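# An afternoon on the Hukidmont lot

So I finally got to do the studio tour at Hukidmont, after two years of my sister telling me to just buy the ticket already.

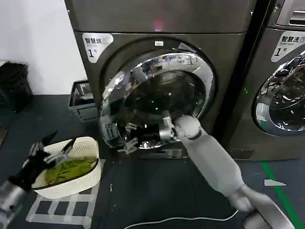 My group met at the side gate a little before noon, and our guide was Innes Skinner, who used to do stunt driving and has the best stories (ask about the hearse!). We started on the Whitlock set. If you watch the show, you know the courthouse steps where Judge Amory gets arrested in the season finale. They're tiny! On TV they look like they go up forever, but I took them in a few strides and felt like a giant.

Then came the costume building, which I could have stayed in all day. There are 2,237 pieces in the Whitlock wardrobe alone, each with a little tag showing the actor's name and the episode. I found Nikola Stoyanova's yellow raincoat and yes, I squealed. A woman from Ohio squealed too, so we're friends now.

Lunch was at the commissary, and it was just okay. Get the soup, skip the wrap. Emmett Begay walked right by us with a tray, in full makeup with a fake black eye, and said "hey, folks" to our table. I said "hey" back in a voice I've never heard come out of me before.

After that we sat in on a taping of Turkley, the game show. The audience holds 83 and we were way up in the back row, but the warm-up guy was so funny I didn't care. They did three takes of the host coming through the door. He tripped on the second one and I really hope they keep it in.

Parking is a pain, so take the bus if you can. The gift shop closes at five, and I missed the Whitlock mugs by minutes. My sister is going in March and has orders to bring me two.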